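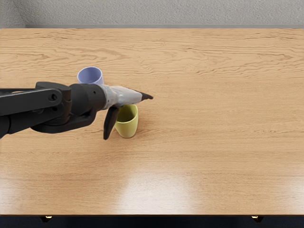 Tatu Simiyu wrote to me after my last column that a club which works in simulation is a computer club with a nicer name. If the pupils never tighten a screw, he said, they do not learn robotics. I have thought about his letter for some weeks, and I agree with only a part of it.

Our club in Clellotville has 24 pupils and, until May, we had one real arm for all of them. In a meeting of two hours each pupil could use it for 5 minutes. The rest was waiting, and the older ones always waited less than the younger ones. Now they practise first on the screen, with a black arm, a wooden table and two cups, one lavender and one yellow-green. It is a small task, but it asks a lot of them. The arm has to come down beside one cup without touching the other, and the pupil must decide from which side.

Mr Simiyu is right that a simulated cup is too polite. Real cups slide and real cables get caught. For this reason I would not accept a school competition that is held only on the screen, as was proposed in Skallberg. The final should be on a real table, with real noise.

But I ask him to think also of the pupil who is afraid to break something expensive. Dwayne Szabo, in our younger group, made 47 attempts in one evening and was cheerful about nearly all of them. With the real arm he used to give his turn to somebody else. I do not want to go back to that, and I would like the schools in Blackwood to try the same before they spend their money on a second arm.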